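Plastic gear in the drum drive: fine teeth or coarse teeth for the replacement?

**udo_tumbles**
August 2, 2025

Hello all. First I must say sorry for my English, I read this forum for a long time but I write not so often.

I have an old Vundale rock tumbler, the two-drum one. My father-in-law bought it used and it has run in our cellar in February every year, because that is the month when we have nothing to do in the garden. Last winter it started to make a clicking sound, and then one drum stopped turning while the motor was still running. I opened the side cover and found that the big gear had lost a group of teeth on one side. The small gear on the motor shaft is metal and looks fine to me.

Vundale does not sell this part anymore. I wrote to them and received a polite answer with no help in it. So I have 2 possibilities:

1. Buy a molded plastic gear with the same fine teeth. Nudbridge has one in the catalog with the right outside size and the right hole.
2. Change both gears to a coarser tooth. Fewer teeth, but each one is thicker.

A friend at work told me that fine teeth in plastic are always a mistake and I should do number 2. I am not sure that he is right. What do you think? The drum with stones and water weighs 900 grams, so it is not a big load.

**gritty_pete**
Your friend is right. I have repaired four of these machines and every time it was the fine gear. The tooth is so small that one grain of grit can jump it, and after one jump you have a damaged tooth, and then it goes quickly. Go coarse and forget about it.

**marlow_bench**
I disagree with gritty_pete, a little. The fine gear did not fail because it is fine. It failed because grit came into the gear box, or because the distance between the shafts became too large. If you put coarse gears in the same dirty box they will be eaten too, only slower.

udo, before you buy anything, please check the bearing on the drum shaft. Take the shaft between two fingers and move it side to side. If it moves so you can feel it, a new gear will click again in one winter.

**udo_tumbles**
Thank you both. I checked the shaft. It does move! Not much, but I can feel it, and when I push it away from the motor I can see the teeth separate almost to the tips. So marlow has maybe found the real problem.

The bearing is only a bronze sleeve, pressed into the side plate. The hole in it is not round anymore, it is like an egg.

**gritty_pete**
OK, the egg-shaped sleeve is bad news, I agree. But look at it from the other direction. With coarse teeth the machine forgives you more when the sleeve starts to wear. With fine teeth it forgives you nothing. I do not want to open my tumbler every year to measure a sleeve.

**quietdrum**
One point for the fine teeth is the noise. I changed mine to coarse gears some years ago, on the advice of this same forum, and I could hear it through two closed doors. My wife asked if somebody was walking on gravel downstairs. A tumbler runs day and night for weeks, so noise is not a small thing. I went back to fine teeth, put in a new sleeve, and now I sometimes go down only to see if it is still running.

**gritty_pete**
Gravel is what you have in the drum, so your wife was correct.

**marlow_bench**
Ha. But quietdrum is right about the sound. With small teeth there is more often a new tooth coming into contact, and each one takes over more gently. You pay for it with the accuracy of the shaft distance.

Some practical things for udo if he stays with fine teeth:

— Replace the sleeve first. Press out the old one with a socket and a vise, do not hit it with a hammer, the side plate bends easily.

— When you fit the gears, lay a strip of thin writing paper between the teeth, push the gears together, tighten the motor screws, and then turn the paper out. It should come out creased but without holes.

— Look at how the gear is held on the shaft. Many cheap gears have a flat disc with almost no hub, so they stand a bit crooked and only touch at one edge of the tooth. You want a hub that is thick and long enough to hold the gear straight.

— No oil in the open gear box. Oil and grit together make a grinding paste.

**udo_tumbles**
Very useful, thank you. About the oil I have to confess that I have oiled it every year. I thought I was being good to it.

What should I use in place of oil? A dry lubricant, or really nothing?

**marlow_bench**
Really nothing, for plastic against metal at this speed. A drop of oil on the bronze sleeve is fine, but wipe what comes out. If you feel bad without doing something, brush the teeth with an old toothbrush when you change the grit.

**tess_in_the_shed**
May I add one question to the thread? I am planning to order from Nudbridge also, and I can't decide between the molded one and a printed one. There is a small shop called Ateş that will print any gear if you send the measurements, and the price is lower. Does anybody here have experience with printed gears with such small teeth?

**quietdrum**
I tried a printed gear once, from another shop. With big teeth it was good. With small teeth the tips were rounded and a few were joined by a thin thread of plastic that I had to cut with a knife. Maybe Ateş works better, I don't want to speak badly about a shop that I have never used. Ask them what is the smallest tooth they have made that ran for more than a month.

**gritty_pete**
For printed, go coarse. This time I will not accept disagreement.

**marlow_bench**
This time you will not get any from me.

**tess_in_the_shed**
Then it will be molded for me. Thanks. I was surprised that all three of you agree on something.

**udo_tumbles**
I have decided too. I will do the new sleeve and the molded gear with fine teeth from Nudbridge. The sleeve I ordered from Udamness, they have bronze ones in many sizes and they cut to length without extra money. I wrote the drum speed down before the accident, so I can compare afterwards: I had counted 1,280 turns in one evening, with a little magnet and a bicycle computer. My daughter thinks I have too much time.

One more thing I want to ask. The gear comes with a plain hole, without a key and without a flat. The old one had a small screw through the hub. Should I drill the new hub for a screw, or glue it on the shaft?

**gritty_pete**
Screw. Glue is for people who never need to open the machine again. File a small flat on the shaft where the screw sits, or it will slip.

**marlow_bench**
Screw, yes. Drill slowly, and let the plastic cool between passes so that it does not melt on the drill. Drill only in the thick part of the hub, well away from the face of the gear. And cut the thread by hand with a tap. A self-cutting screw can split the hub, and you will see it only after some days.

**quietdrum**
I would glue, but I am in the minority. I used a medium thread locker on a roughened shaft and it has held very well. When I wanted to remove it I warmed the shaft end and it came off.

**marlow_bench**
quietdrum, please be careful with that advice. Some thread lockers make plastic crack. It depends on the plastic, and often the seller does not say which plastic it is. You were maybe lucky.

**quietdrum**
That I did not know. Then please take the screw, udo.

**tess_in_the_shed**
Mine came in the mail today, so I can report. The teeth are small and very regular, with no thread of plastic anywhere. The hub is a thick round one, like marlow recommended, and its front is a little bit hollow, like a shallow dish. The hole is plain and round. I had expected white or black, but it is a very strong blue — my husband says it looks like a part from a toy. I put a picture at the bottom of this post.

I have a question for marlow too. If the front of the hub is hollow, do I need a flat washer between it and the retaining clip? The clip would touch only on the outer edge otherwise, or it would not touch at all, mine is rather small.

Also for people who will order: the postage was higher than I expected, so it is good to buy the gear and the clips together. And please measure your shaft with a caliper and not with a ruler. I first measured with a ruler and nearly ordered the wrong hole. 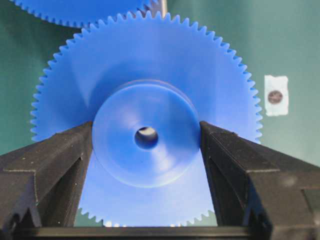

Related threads

Drum lid leaks after changing the rubber ring
How long is too long for the coarse grit stage? (400 grit question inside)
Vundale two-drum: where does the thin washer go?
Bronze sleeve or ball bearing for a wet cellar
Tumbler noise and neighbors, what is acceptable at night
Udamness cut-to-length sleeves, my measurements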